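Notes from the Ruvov open day

Posted January 13, 2023

I spent most of yesterday at the Ruvov open day. I went mainly for the two-arm household demonstration, having read the spec sheet and disbelieved parts of it. These are my notes, lightly cleaned up.

Registration was slow. My badge number was 682 and the hall was full by the time I got through. The first hour was talks. The one from Kostis, who supply the wrist modules, was the most useful: cable routing, connector wear, and why they moved the wrist cable outside the housing. Their reasoning is serviceability. An internal cable means taking the forearm apart, and they said a technician can swap the external one in 3 minutes with one tool. The cost is a loop of cable that can catch on things. I asked what the controller does when it catches. The answer was a torque threshold on the wrist joint, with a stop and a short reverse move. They would not give the threshold.

Carvalho followed with a talk on grasp planning. Most of it was material from their March workshop, which I had already watched. The new part was a log of 2533 grasp attempts on household items, sorted by failure type. Slips were the largest group, as expected. The second largest was contact with a neighboring object on approach, and that group grew quickly as items were placed closer together. I would have liked to see the spacing plotted on a real axis instead of "sparse", "medium" and "dense".

The demonstrations were run in furnished rooms, a few visitors at a time, with the operator's view on a monitor. I waited 52 minutes for the living room. The kitchen had a shorter line but it was a single arm doing pick and place from a counter, and I have seen enough of those.

The living room was the harder setup of the two. The task area was the top of a low TV cabinet, loaded the way people load them: trophies, a cookie jar, small character figures, a tissue box, a tape dispenser, several remotes. Nearly every class of object that gives a parallel gripper trouble is on that list. A remote lying flat has very little edge to grab. A phone lying face down is worse. Clear glass is bad for depth sensing, and a tissue sticking out of a box has no fixed shape at all. 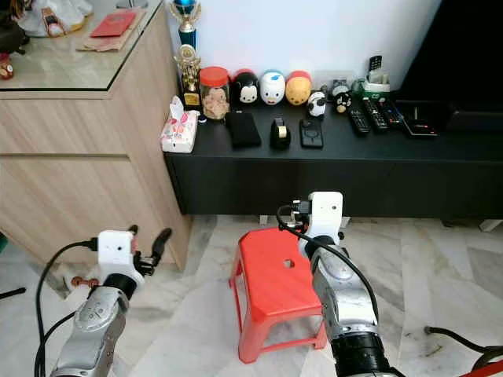

The part I had doubts about was reach at low height. The spec sheet gives a working envelope measured from the shoulder, which tells you little about what happens when the forearm has to come in low with furniture on one side. There was also a plastic stool on the floor in front of the cabinet, so the planner had something to route around. I watched the elbow more than the fingers. On the runs I saw, it stayed farther out than I would have chosen, presumably a safety margin on the collision model. That costs reach, and it explains the gap between the published figure and what the arm will do in a room.

Speed was modest. The operator said the limit was set in software for visitors and declined to say what it is otherwise.

Grodard had a table near the exit with their gripper fingers on it in different pad compounds. I handled all of them. The softer pads felt better on a flat plastic case, but they also pick up dust, and I would want to know the replacement interval before ordering.

Still open for me: the torque threshold, the spacing data, and whether the envelope figure will be restated for low work. I have written to Ruvov with all of it and will add their reply to this post - if they send one.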